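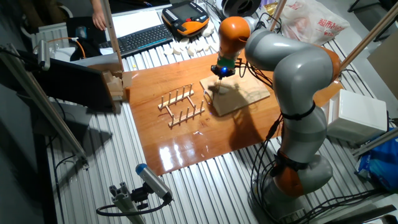

List Home | Threads | Authors | Date | Search

Re: [kitchen-share] peg rack, board, knives
From: Mirko Guerra
06/11/2019

> Is the little peg rack for plates only? And does anybody
> know what to put on the big orange-brown board, ours at
> Ilora went dull after one winter.

Quick one, between errands. Rack is for plates, yes. Two rails, plates go between the pegs. Thin square wooden ones fit fine, the heavy Longo dinner plates don't, they lean and then the whole thing walks across the board.

Board: ours is glossy so I just wipe it, damp cloth, then dry. No oil on top of a shiny finish, stays sticky for days. If yours went dull it probaly needs sanding first. Ask at Trirankce (sp?), they did one for 14 bucks.

Knives, seperate thing. Steel handled kitchen knife does NOT go in the rack. Tips get into the pegs. Wash, dry, back in the drawer.
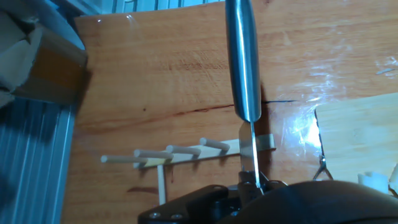 WHAT I STILL NEED

- somebody to take the spare rack, it's free
- cling wrap, the 12 inch kind
- whoever has the Brustance catalog, page 162, bring it back pls

Mirko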